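Community Household Help: Food Storage and Kitchen
Posted 20 Aug 2020 by Rin Kaneko

Storing mixed fruit in a shallow cardboard lid on a covered table

I would be grateful for guidance on the following matter. Our household keeps its fruit on a table in the utility area, near the door, in the lid of a red cardboard box. Oranges, small tangerines, plums and cherry tomatoes are placed in it together. The table is covered with a plaid blanket, and tissues are usually kept there as well. The refrigerator is small and is reserved for cooked food and dairy products.
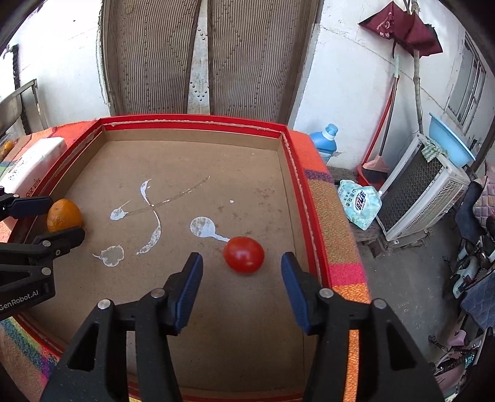
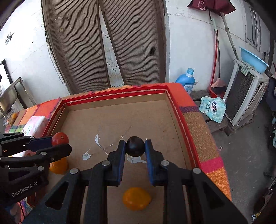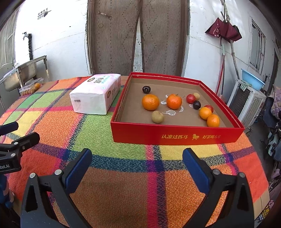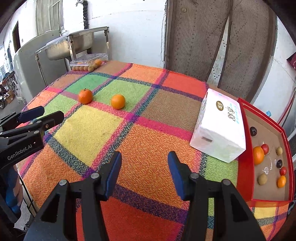
Fruit and red cardboard tray on the plaid table covering.

My concerns are these. First, the bottom of the lid has developed white marks, and I do not know whether it remains suitable for fruit. Second, I would like to know which of these fruits may properly be kept together. Third, I would like to know whether a blanket is an acceptable covering for a table used in this way. I have considered purchasing a Stondar wire basket, but I would prefer to keep the lid if that is reasonable. The household consists of 4 persons and the fruit is normally eaten within the week.

Vilmos Fodor
Member, 146 posts

The three points are addressed in the order in which they were raised.

Condition of the lid. Unfinished cardboard absorbs juice and cannot be washed. It is not possible to determine from photographs what the white marks are. They may be dried juice, or they may be residue from something the box was used for previously. If the source is not known, the lid should be replaced. If you wish to retain it, line the bottom with clean paper and change the paper whenever fruit is added. Any lid that feels soft, smells musty or shows fuzzy growth should be discarded without further consideration.

I would also draw attention to the second photograph, in which a yellow-orange fruit in the tray is flattened. Fruit in that state should be taken out at once and the fruit beside it checked for juice and soft spots. A split fruit at the bottom of a tray is commonly overlooked when other pieces are placed over it.

Fruits kept together. Oranges and tangerines may be held at room temperature for a week without difficulty, provided that they are dry and have air around them. Plums should be left at room temperature only until they give slightly under the thumb, after which they should be refrigerated. They release ethylene as they ripen, and this will hasten the softening of tomatoes and of any kiwi placed next to them. Tomatoes may remain on the table until ripe. I recommend the following arrangement:

Citrus in the lid, in a single layer.
Plums in a separate bowl, inspected daily.
Tomatoes on a plate, stem side down.

Covering. A blanket is acceptable beneath a tray but should not come into direct contact with cut or damaged fruit. In the fourth photograph two of the oranges are resting on the blanket itself. Whole citrus that will be peeled is of little concern, although it does roll. A wipeable mat placed under the tray would reduce laundering considerably. I have used the Estix mat for this purpose and found it adequate.

Finally, there is a detergent bottle by the wall in the second photograph. Cleaning products should be assigned a shelf of their own, below and apart from any surface where food is kept.

Zosia

I agree with the above except with regard to the plums. We keep ours out for 3 days at most, ripe or otherwise, and have had no complaints. The basket is a good purchase in my opinion. Small tomatoes fall through the wires, however, so a cloth is required.

Furukawa_household

Please wash the fruit before eating and not before storing. Washed fruit placed in cardboard will spoil the cardboard and then the fruit. We replace our box each July, when the weather becomes humid.

Rin Kaneko

I thank all who responded. The lid will be replaced and lined with paper, and the plums will be moved to a bowl. I will report on the mat once it has been delivered.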